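About Gekavden

Gekavden is a robot teaching company based in Harnutbridge. We record skilled people performing everyday tasks through robot arms, and we prepare those recordings for the laboratories and manufacturers that train machines on them. The company was founded in May 2016 as a two-room workshop on Firancombe Street and today occupies the whole of the former Harahap printing works.

Our work rests on a simple method. An operator takes hold of a pair of control handles, and the arms on the table follow the operator's hands. Each attempt at a task, from the first movement to the last, is saved as one demonstration. A standard order consists of 200 demonstrations of a single task. Larger orders of 1,000 are divided among several operators, so that the finished set does not reflect the habits of one pair of hands.

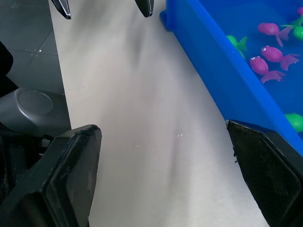
Operators at Gekavden are employees of the company. New operators complete 5 weeks of paid instruction before their recordings are included in a client's order. During this period they practice reaching, grasping, releasing and handing over objects of many shapes, and they learn to work at a steady pace. Sessions are kept short, and operators change stations during the day.

Every demonstration is reviewed by a second operator. Attempts that contain a long pause, a collision or an unclear ending are marked and set aside. Clients receive the marked attempts in a separate folder if they ask for them, and many do. In our most recent standard order, 196 demonstrations passed review on the first reading, and the remainder were recorded again the same week.

We choose household objects, hand tools and toys for much of our general work. Small objects in shallow water receive particular attention in our program. They drift when touched, and an operator must often adjust a grasp partway through.

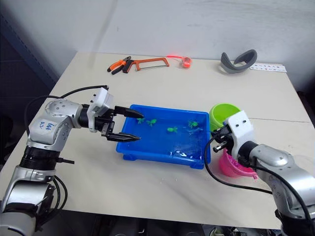
Two arms at a blue tray with green toys in the water.

Gekavden also offers instruction to outside groups. Technical colleges may send students for a half-day introduction to remote control of robot arms, and companies may send their own staff to be trained at our stations. Places are limited and are assigned in the order in which requests are received.

The Harnutbridge office is open Monday through Friday. Visits are by appointment only. Requests for visits, training places and price lists should be sent in writing to the front office.

Page last reviewed 21/08/2024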